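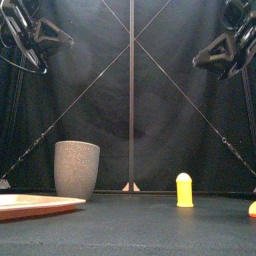 For tables and work surfaces

Vostley Table Soap, 500 ml
Item 700

Concentrated soap for washing painted, oiled and lacquered tabletops. Removes grease, food marks and everyday dirt. Contains no bleach or wax. Lightly scented with pine.

Mix 20 ml of soap into 5 liters of lukewarm water. Wring the cloth out well, wash along the length of the table and dry with a clean towel. Don't leave standing water on the surface. Dried-on spots can be washed a second time with the same mix. Rinse the cloth often.

Not for untreated stone or aluminum. On oiled tops, test the soap on the underside first. Frequent washing will wear down the oil, and the top will need a new coat from time to time. Zider Hard Oil is sold separately.

The bottle has a screw cap with a measuring line inside. Store above freezing and out of reach of children. Soap that has turned cloudy in the cold clears again at room temperature.

Ships from our Murnham warehouse. Unopened bottles can be returned.

Share 5
Comments (20)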